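Minutes of the Fistodon rollout meeting, Salem shop
Friday, break room, 2:30 p.m.

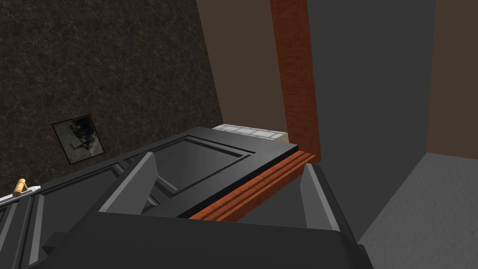

Fistodon simulator, gripper over the black door panel.

I'm taking minutes again (my own fault for bringing a pen), so you get them my way. If I got something wrong, tell me before the next one and I'll fix it.

Present: both finishing crews, the hanging crew, the two of us from scheduling, the shop lead, the safety rep and a rep from Bronine, who joined by phone and dropped off twice. Apologies from the night shift, who asked for a copy of these taped up by the time clock.

1. Last meeting's minutes

Approved with one change. The sander hose was ordered in January and did come, it was just sitting in receiving under somebody else's name. Closed!

2. Where we are with the arm

The shop lead went first. For anyone who missed the first meeting: Hurnard is putting one Fistodon arm on the door line here in Salem, to start with moving and holding panels between the trim bench and the hanging station. Spraying, sanding and final fitting stay with people. Bronine is doing the setup and the software.

Right now everything is still in simulation. Bronine has built some rooms and doors to practice in, and we had one of them up on the big screen while we talked. The lead asked us to look mainly at the door, which has the same sort of layout we do all the time: glossy black, recessed inset, thin raised molding, wood trim along one edge. Several people said right away that the shine is what worries them. A gloss black panel shows everything. The hanging crew wanted to know how the fingers are going to touch that surface without leaving a mark, and I thought it was the best question of the afternoon.

Bronine's answer was soft covers on the finger pads, plus a force limit set low to begin with. The finishing crew said fine, but they want to pick the scrap panels it gets tested on, and they want gloss ones. Agreed by everybody, including the voice on the phone.

There was also a long back-and-forth about grooved trim. The simulated door has fine grooves in the trim strip, and one of our finishers pointed out that dust sits in real grooves and gets dragged across the face if you grab the panel carelessly. The simulator doesn't do dust. Bronine is going to write it down as a handling rule: wipe the trim before the arm picks up. Somebody then asked who does the wiping. See item 4, because it came up again, with feeling.

3. Numbers

So far there have been 439 practice runs. Of those, 93 were stopped early by the software. We asked what "stopped early" means and got three different explanations, so I'm leaving it open. The lead wants a proper breakdown: how many were bad grips, how many were the arm getting too close to a wall, and how many were just the program giving up.

Scheduling (that's me) reported that we moved 174 doors through the line last month by hand. I only brought it up so we have something to hold the arm against later. I was asked twice whether that number is going to be used to set quotas. The lead said no, and said I could put that in the minutes, so here it is in the minutes: no.

4. What changes for us

We spent most of the hour on this one.

Jobs: no one is being let go over the arm. The lead repeated it and we asked for it on paper with a signature from Hurnard. It's coming by the next meeting.

Lifting: the hanging crew is mostly in favor, I'd say. Two of them have bad shoulders and would be happy never to carry another solid panel across the shop. One person said he likes the carrying, it's the only time he gets to walk around. Noted!

Pace: the trim bench is worried the arm will be standing there waiting on them, and that waiting looks like a complaint. I share this one. Right now if the bench is behind, somebody wanders over and helps. We want the arm to hold until the bench releases the panel with a button, and we don't want a timer on display. Bronine said the button is easy and the display can be switched off.

Wiping and other small chores: the finishing crew does not want to end up as the arm's housekeepers. If wiping trim, swapping pads and clearing faults are part of the day, they need to be in somebody's job description and paid accordingly. The lead will draft an "arm attendant" role with a pay rate next to it. People hated the name. Suggestions to me, clean ones please.

Training: five people for the first round, picked from those who sign up, and at least one has to be from nights. It will be on the clock. The sheet is next to the fridge and had four names on it when I left.

5. Safety

The safety rep wants a floor line around the arm's reach and stop buttons on both sides, one of them reachable from the trim bench without leaning. She also asked about the gap between a door and the wall behind it, where a hand could go while someone is steadying a panel. It isn't in Bronine's risk list. It will be.

No real panels get lifted until she has walked the cell and signed off.

6. Any other business

The coffee machine is leaking again. The parking lot light by the loading door is out. Neither one is going to be fixed by a robot (the shop lead's joke, recorded at the shop lead's request).

To do before next time
Shop lead: signed letter about jobs, draft of the attendant role.
Bronine: breakdown of the stopped runs, handling rule for trim, pad covers for testing, hand gap added to the risk list.
Finishing crew: set aside gloss scrap panels.
Safety rep: mark out the floor line.
Me: copy of this by the time clock, and a call about that light.

Closed at 3:50. Next meeting same place, same time, and could whoever borrowed the good chairs please bring them back.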